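18 January 2019

Attended at Rulleswood for the assessment of the Korkard twin-arm handling kit, which Pomare has offered to us on a service contract. Present were Oluwatosin Tijani for the supplier, Glenys Hoani and myself. Kieran Sedgwick sent his apologies from Rarbridge.

Mr Tijani set out the terms first. The kit is priced at 2,685 pounds per month, or 1,293 if we accept the shared support line. Miss Hoani asked that both sums be put in writing. We then turned to the wrist cameras, which are included at either rate, and to the view they give of bottled stock.

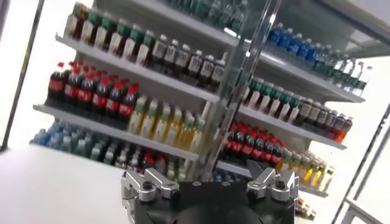 Is the operator training included in the monthly charge?
Training for 6 members of staff is included, and any further places are charged separately.

I noted that the labels are soft at this range, though the colours of the caps are easily told apart. Miss Hoani considers this sufficient for drinks and doubtful for anything with smaller print. I am inclined to agree. The notice period of 30 days was discussed at some length and left open.
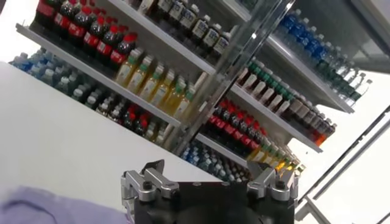
Wrist camera view, drinks shelving and both gripper fingers.

The cloth handling part of the offer was taken after the shelving. The sheet supplied by Pomare says little on garments, and I have asked for a fuller one. Ngozi Effiong will want it before she gives a view on the laundry side. 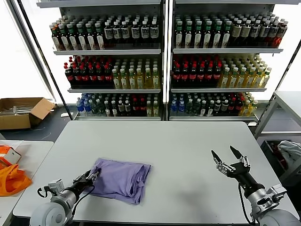
Who is responsible for repairs to the grippers?
Pomare repairs or replaces them during the contract, except where the damage comes from misuse.

Papers to go to Beverley Sedgwick for the February meeting. The question of insurance is still to be raised with Rarbridge.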